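Keeping the old village papers at home — quick tips

Typed between jobs, sorry. Mostly for those of you who took boxes home after the Skistovero chapel clear-out.

Wash hands, dry them properly. No cotton gloves for paper, you tear more than you save. Gloves for photos, yes.

Pins and staples out first. Rusty ones — slide a bit of thin card under, ease the legs up with a blunt knife. Never pull.
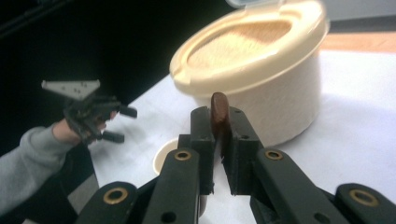

Small brown piece with a rounded top, gripped upright.

Folded letters: open them once, leave flat under clean blotting paper overnight. Don't iron. I know someone's gran did.

Pencil only, 2B, on the back, bottom corner. The Julley farm accounts have biro numbers on all 51 pages and it wont come off.
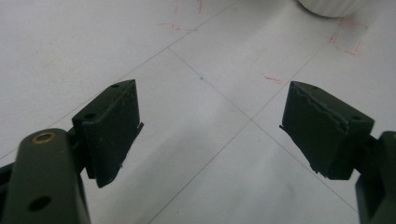

Loft is too hot, shed is too damp. Bottom of a wardrobe on an inside wall does nicely. Box off the floor, lid on, 12 letters to a folder at most or they slump and curl.

Musty smell? Open tray of bicarb in a bigger lidded box, papers on a rack next to it, not touching. Give it a week. Furry mould is different, bag it and ring Abelardo Daza before you brush anything.

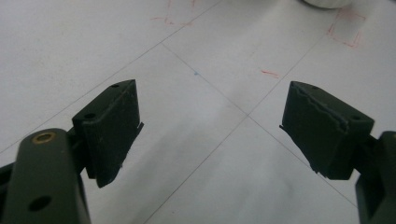 Silverfish like paste and old wallpaper. Hoover the wardrobe first, corners too.

No sellotape. No laminating!! The Salazar mill plan was laminated and its stuck like that for good now. 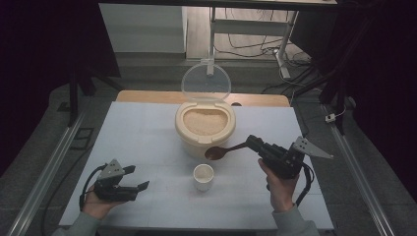
Write a list as you go — who, where, what year if you know it. The Clendness wage books came to us with no list and 200 loose slips tucked in the back, all out of order. Still sorting those on Thursday evenings, bring your own pencil.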